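Fliltel Gripper Trials: FAQ
Last updated: February 2019

What are you comparing?
Two hand-held grippers, the Carrillo and the Ernileck, each with its own wrist camera. We love them both, so this has been a fun one!

How many trials so far?
More than 400, spread over 11 household tasks, and we keep adding tasks whenever somebody at the Didstead bench thinks of a good one.

Which one wins?
Depends on the job. The Ernileck is wonderful on small parts (74 clean picks in a row on the bolt tray!), while the Carrillo is happier with bulky things.

Does the wide lens matter?
Hugely. Up close you still get plenty of the room around the object, and that helps a lot when we line up runs afterward.

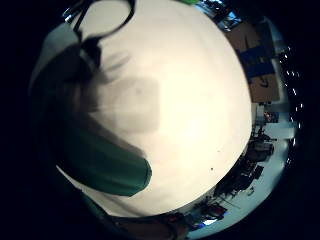 We tried narrower lenses in December and went back to wide after 8 runs.

Can I get the raw logs?
Yes, please do! Write to the bench and say which gripper you want.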